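About Stenby

Stenby is a school for adults who can't fold a fitted sheet. We also take people who can fold a fitted sheet but have let everything else slide, and the occasional person who was sent by a spouse. We don't ask.

We teach the bedroom end of housework: making a bed, changing a bed, folding what comes out of the dryer, and finding somewhere to put it that isn't the chair. Kitchens are a different discipline and attract a different sort of person.

How we started

Maxine Henare opened the school in Malludthorpe one December, which anyone in the trade would have told her was a terrible month to open anything. She had spent 13 years running the linen room at the Rurkley, a hotel with more pillows than guests, and had views. The first class had two students. One of them was looking for the tax office and stayed anyway (she got very good at duvet covers, and still comes back for the refresher).

Since then more than 1,000 people have been through the beginner course. We'd love to say that all of them now make their beds every morning. We have met some of their families.

What we teach

The beginner course is called Flat Surfaces. It covers the bottom sheet, the top sheet, the pillowcase, and the question of which way the zipper goes. After that comes Soft Goods, which is mostly laundry: T-shirts, towels, sweaters, and the things with hoods that no drawer was ever built for. There is also an evening class on the airing cupboard, run whenever enough people ask, meaning twice so far.

We use one method for folding, the Vītola fold, which is a thirds-and-halves business that Maxine learned at the hotel and has been improving ever since, according to Maxine. It takes a little practice. You hold the garment out flat, let it hang, bring the sides in, and only then put it down. Students always want to put it down first. You will too.

Classes are small and cost $50 a session, tea included. The tea is fine.

The room

We teach in an ordinary bedroom with ordinary bedding, because a showroom bed with nine cushions teaches you how to own nine cushions. We keep 300 pieces of linen and clothing on the shelves in the hall, nearly all donated and washed here, and they come out in whatever combination the lesson needs. 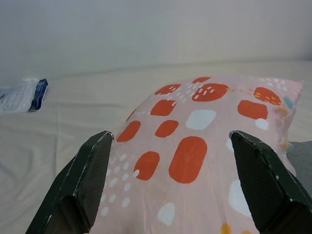
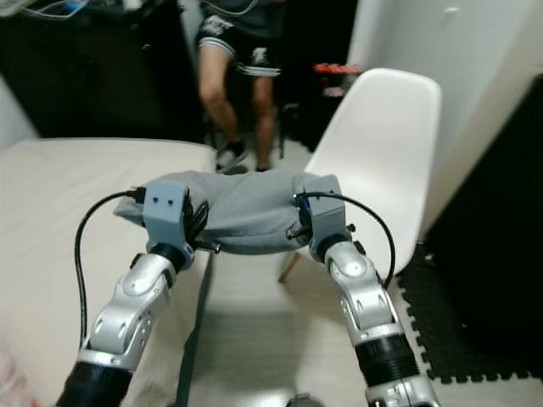 Maxine's rule on bedding is that the sheets should be dull and the pillows may do as they like. A dull sheet shows you every wrinkle you've left in it, and a loud pillowcase hides a great many sins — useful for morale in the first week. So the sheet is cream, and the pillow gets the pink cover with the orange-red shapes all over it, which students either ask to buy or ask us to put away. Gray sweats are the other fixture of the course. They slump in the middle the moment you pick them up by the ends, they have no crisp edge anywhere, and if you can get a decent fold out of those you can do your own laundry unsupervised.

Joining us

New beginner groups start whenever the last one has finished arguing about pillowcases. Call or stop by, and wear something with sleeves you can push up. Bring one item from home that has beaten you. Fitted sheets are welcome, king size included, but please tell us beforehand so we can move the chair.

Page last updated 6/17/18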